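Castlow Opens Simulated Lab Bench Program to Collect Training Examples for Robot Arms

DONSTEAD, January 12, 2021 - Castlow, a developer of software for laboratory automation, today announced the start of a program to gather examples of robot handling work in simulation. The program, called Cilleser, will build a library of recorded tasks for a learning system that controls a single arm and gripper at a lab bench.

Each example in Cilleser is one complete attempt at a short task, driven by a human operator from a desk. The operator moves the simulated arm with a hand controller while the software records joint positions, gripper opening and the rendered view. When the attempt ends, the operator marks it as finished, failed or abandoned. All three kinds are kept. Failed attempts are stored with a short note on what went wrong, such as a missed grasp or a part knocked over.

The first release covers 38 tasks. Most involve small items found on a working bench, including racks, vials and hand tools. Castlow plans to record 200 attempts at each task before moving to the next group. Operators work in sessions of 180 minutes with breaks, and no operator records the same task in two sessions in a row.

"We chose to begin in simulation so that we could change the bench between attempts without stopping work," said Ayantu Fikre, program lead for Cilleser. "An operator finishes, the objects move to new positions, and the next attempt starts. On a physical bench the reset often takes longer than the task."

Object positions, lighting and arm starting pose are changed between attempts within limits set for each task. Items that play no part in the task are also placed on the bench and on the floor nearby, and the learning system is expected to leave them alone. Recordings are reviewed by a second person, who checks that the label matches the outcome and that the task instruction is worded the way a lab worker would say it.

Bench layouts were prepared with Tjoa, a design studio that also built the room models. Tjoa will supply 3 further rooms by June.

In one layout, the arm works above an orange rack of four capped vials, with a small control box, a multimeter and an open cardboard box sharing the table.

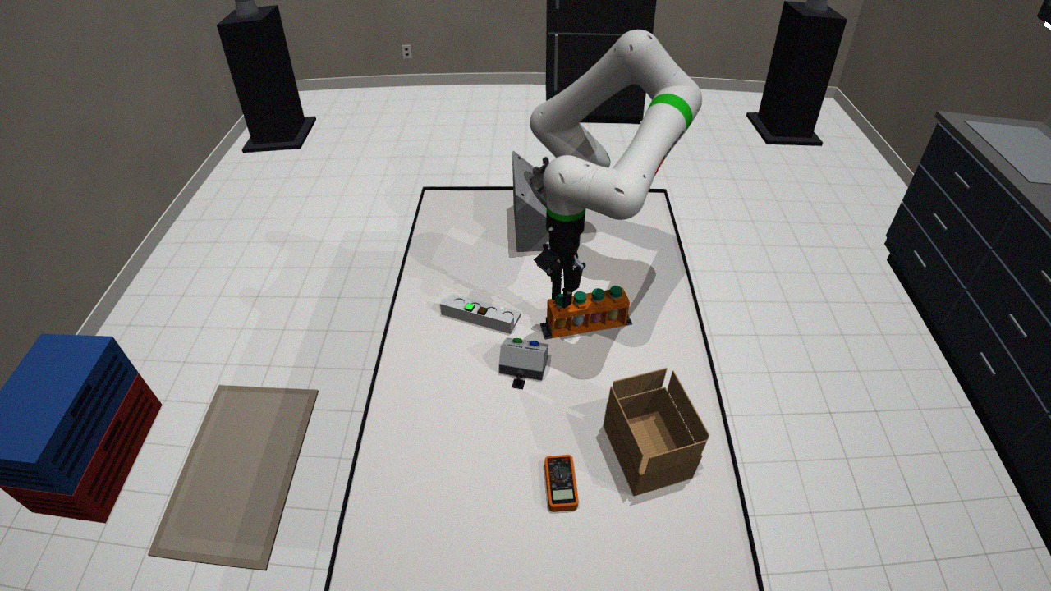

Fikre said the hardest part so far has been keeping operators from becoming too smooth, as a system trained only on clean attempts has little to go on when a grasp starts to slip. Operators are now asked to recover from small mistakes and carry on instead of restarting.

Castlow will test the trained system on a physical arm at its Donstead office once the first group of recordings has been reviewed. Results of those tests will be published with the task list and the labeling guide. Laboratories that want to suggest tasks for the second group can write to the Cilleser team through the Castlow website. Suggestions should name the items involved and say how the work is done by hand today.

About Castlow

Castlow develops control and planning software for laboratory robots. The company is based in Donstead.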